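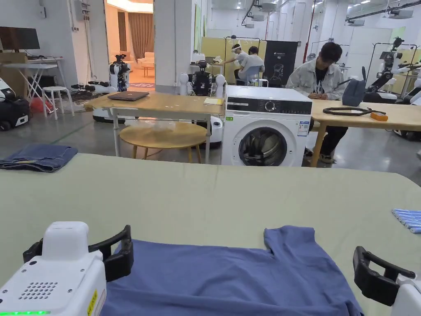

Kellutine Figure and Model Fair
Exhibitor Hall Safety and Display Inspection Checklist

Edition: June
Inspecting officer: Ayten Ertürk
Second signature: Savvas Petridis
Hall manager: Kaan Toprak

Scope

This checklist applies to all stands showing or selling collectible figures, garage kits, capsule toys, plush characters and printed artwork in the main hall. It is completed before doors open. Each item is marked Pass, Pass with comment, or Fail. An item marked Fail must be corrected and inspected again before the stand may trade. Comments name the exhibitor where an action is required.

Section A. Access and exits

A1. Main aisle clear for its full length, with no stock cartons, stools or signs past the floor tape.
Pass with comment. Ollden had a freestanding character board outside its line. Moved back during the inspection.

A2. All exit doors open freely from the inside.
Pass.

A3. Exit signs visible from every stand position.
Fail, then Pass. A hanging banner for the Predard mecha line hid the sign over the north door. The banner was raised and the sign checked again from the back row.

A4. Queue area for limited releases marked and kept apart from the aisle.
Pass with comment. The queue for the Öztürkmen exclusive is expected to be the longest of the fair. A steward is to be posted at the turn from 8:30 a.m. until the edition is sold out.

Section B. Display cases and shelving

B1. Glass cases level, locked and free of chips or cracks.
Pass with comment. Case 3 at the Ollden stand has a small chip on the lower corner of the sliding door. Edge taped. The exhibitor is to replace the panel before the next edition.

B2. Tall cases fixed to the wall or to a weighted base.
Fail, then Pass. Two cases at the Predard stand stood on carpet with no base weight. Weights were supplied from the hall store and signed for by Doğukan Dursun.

B3. Shelves loaded within the maker's stated limit, with heavy resin statues on the lowest shelf.
Pass with comment. The large dragon statue at stand 20 was on the second shelf from the top. It now stands on the floor plinth. The exhibitor objected that it is harder to see there. The objection is noted and the placement stands.

B4. Figures on open shelves secured with museum putty or a peg base where visitors can reach them.
Pass.

B5. Small accessories (hands, swords, spare faceplates) kept in closed trays.
Pass with comment. Trays at the kit exchange table had no lids. Lids were found and fitted.

Section C. Electrical

C1. Case lighting tested and labeled.
Pass with comment. One light strip at the Öztürkmen stand carried no test label. Unplugged and removed from use.

C2. No extension lead plugged into another extension lead.
Fail, then Pass. Found behind the capsule machines. A single longer lead was issued.

C3. Cables crossing a walking route covered by a ramp.
Pass.

C4. Screens playing trailers or episode clips secured to their stands, with sound at the agreed level.
Pass with comment. Sound at the Predard screen was reduced. Exhibitors are reminded that hall announcements must be heard at every stand.

Section D. Painting and kit workshop

D1. Workshop area ventilated, with the extractor running before any paint is opened.
Pass.

D2. Airbrush work limited to the two booths at the rear wall.
Pass.

D3. Thinners and primers in closed, labeled containers, with no more than one session's supply on the benches.
Pass with comment. Sevim Canpolat, workshop leader, had placed the full day's supply on the bench. The remainder was returned to the metal cabinet.

D4. Knives and side cutters counted out and counted in.
Pass. The count sheet is held by the workshop leader.

D5. Dust masks available for sanding resin.
Pass with comment. Only adult sizes were in the box. Young visitors may assemble and paint but may not sand until smaller masks arrive.

Section E. Goods on sale

E1. Age guidance shown on figures with small parts.
Pass with comment. The chibi blind boxes at Ollden carry the guidance on the base only. A counter card has been added.

E2. Figures intended for adult collectors displayed above child height and away from the family area.
Pass.

E3. No unlicensed copies on sale.
Fail. Three boxed figures at stand 20 lacked the licensing sticker and had misprinted series titles. They were withdrawn and placed in the hall office. The exhibitor has been asked to produce the purchase invoice. This item remains open.

Section F. First aid and fire

F1. First aid point staffed and signed.
Pass.

F2. Extinguishers in place, in date and not hidden by stock.
Pass with comment. The unit beside the poster racks was blocked by mailing tubes. Cleared.

F3. Hall capacity of 243 posted at the entrance and known to door staff.
Pass. Door staff were questioned and gave the correct number.

Open items

E3, stand 20: invoice to be shown to Kaan Toprak by 5 p.m.
B1, Ollden: replacement door panel.
D5, workshop: smaller masks.

Signed: Ayten Ertürk, Savvas Petridis
Copy to: hall office, door desk, workshop leader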